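4. Gravação de demonstrações com a garra manual

Agora vem a parte boa! Com a Teltano calibrada (seção 3), você já pode gravar os exemplos que o Osus vai usar no treino.

1. Ligue a garra e espere o bipe duplo.
2. Abra o programa Drurkum e crie uma sessão com o nome da tarefa.
3. Segure a garra na altura do peito, com a lente voltada para a mesa, e aperte o gatilho uma vez para iniciar.
4. Faça a tarefa inteira no seu ritmo normal, sem pausas, e aperte o gatilho de novo para encerrar.

Nota: não arrume demais a mesa. Objetos de formas e cores variadas deixam o conjunto muito mais rico, e dá gosto ver o modelo lidar com eles depois!
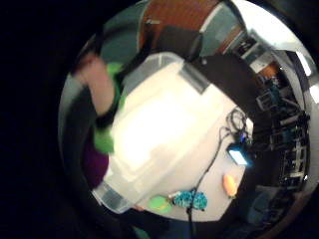
Figura 3. Vista da lente da garra: caixa plástica branca translúcida no centro da mesa, com o braço de uma pessoa à esquerda.

5. Mude a posição dos objetos e repita. Uma tarefa simples pede 205 demonstrações; para tarefas com caixas, recomendamos 299.
6. A cada bloco, reveja três gravações no Drurkum e apague as que tiverem falhas.

Cuidado: mantenha os cabos longe do curso dos dedos da garra. Se um deles enroscar, solte o gatilho e desligue a garra antes de puxar.

Cuidado: não olhe só para a tela durante a gravação. Acompanhe a própria mão.

Para juntar sessões de vários operadores, veja a seção 5.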